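**Workshop notebook, Monday, June**
**Subject: block stock, sorting and surface check**

Work resumed at 9:15 with the painted blocks returned from the Skista room. Huiling Zheng entered the full stock in the register at 161 pieces, red and green together. The figure agrees with the Lacson delivery note once the pieces withdrawn in spring are deducted.

Each block was wiped with a damp cloth, dried on the rack, and checked for raised grain, chipped corners, and lifting paint. Five were set aside. Three of these have dents along a long edge and can be sanded and repainted. The other two have split at the end and should be written off.

The red paint continues to wear faster than the green. Jonalyn Macapagal attributes this to the thinner second coat; the undersigned suspects the primer, as the older Ovar tin was used for part of the red batch. A test piece with two coats over fresh primer is on the drying shelf and is not to be handled before Wednesday.

Storage was also reviewed. The Zalex cartons are too deep for the lower shelf and their lids no longer close. Blocks will be kept in shallow trays, four layers at most, with paper between the layers. Colors are to be kept in separate trays. The register should be updated whenever a tray leaves the room. 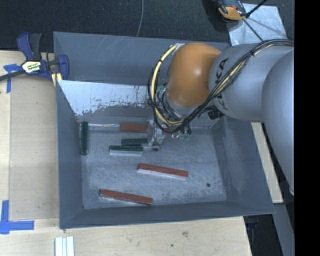 The floor of the gray bin is scratched, and it remains to be settled whether it should have a liner. Felt was proposed, but it sheds and would need frequent replacement. Thin rubber sheet is preferred if a piece of suitable size can be found in the offcuts. Huiling Zheng will measure the floor of the bin and report the dimensions here.

Outstanding: sanding of the dented pieces; new labels for the trays; primer order, pending the result of the test piece.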